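About us

Hello, and thanks for having a nose around! I'm Borghild Haugland and I run Virkimside, which is me, two colleagues, a rented unit with a very loud radiator, and a product called the Bonsu kit. If you've landed here you probably teach, or run a club, or have a robot arm sitting in a cupboard that was bought with great excitement and then never did much. We get a lot of emails about that last one.

I used to teach design and technology, and I loved it, but our robotics unit was always the wobbly bit of the year. The arm was fine. What we didn't have was anything sensible for it to do on a wet afternoon with a class of 23 and a bell about to go. I started making my own table tasks at home with paint and tape, other teachers asked to borrow them, and after a while I was spending every weekend cutting up wood and posting parcels. In the end I handed in my notice and did it properly.

Bonsu is a set of tasks for small robot arms. We don't sell the arm - you bring your own, and we help you get it working on a plain table with ordinary bits and pieces. There are 13 tasks in the current set, and they begin very gently. The first one is pick up a coloured cube, carry it over to a square marked in black, and put it down inside the lines. It sounds like nothing at all until you try it.
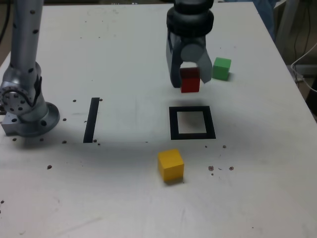

From there things get harder by small steps. The teacher's book gives you a lesson plan for each task, a page of common muddles and how to get out of them, and a sheet you can copy for the pupils. I wrote the first version by myself and it was far too long, so my colleagues sat me down and we cut it to 152 pages, most of which are pictures. You don't need to be a programmer. If you can follow a recipe and you don't mind a bit of trial and error, you'll be all right.

We also do visits. One of us comes to you for a day, sets up alongside you, runs the first two tasks with your group and then stays for a cup of tea and all the questions you didn't want to ask in front of the class. In April we were at Festwood, where we ran the whole set over a week with the older pupils, and I came home with a notebook full of things to change. (The cube sheets now have much bigger print. Sorry, Festwood!)
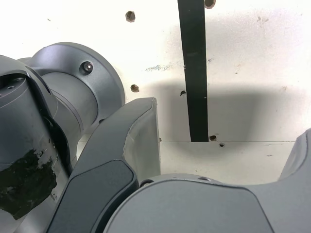 The thing people ask me most is whether their arm will be good enough, and my answer is nearly always yes, so long as it can open and close on something small. It doesn't need to look new either. Arms that get used pick up marks, tables get full of holes, and none of it bothers the tasks one bit. What I do look at closely is the fingers. A flat pad on the inside of the finger, like the dark grey one set into the finger on the left there, is the part I'd check before each term, and there's a page in the book on how to do it. If you're not sure, send me a photo of your gripper and I'll tell you what I think. I really do answer these myself, usually in the evening with my supper next to me.

A word about money, as I always want to know this when I read other people's pages. We're small and we're not owned by anybody else. We had a grant of £2,000 from a local business fund to get the first batch made, and everything since has come from selling kits and doing visits. The boxes and printed books are made for us by Pluvon, who are a short drive away and very patient with my late changes.

We lend out a trial set too. You get it for half a term, you pay the postage, and if it isn't for you then you send it back and we stay friends. There's normally a short waiting list, so do ask early.

If you'd like a kit, a visit or a chat, use the form on the contact page and tell me which arm you have and how old your pupils are. I'm out at schools a fair bit in term time, so give me a couple of days.

Borghild

Page last updated May 2023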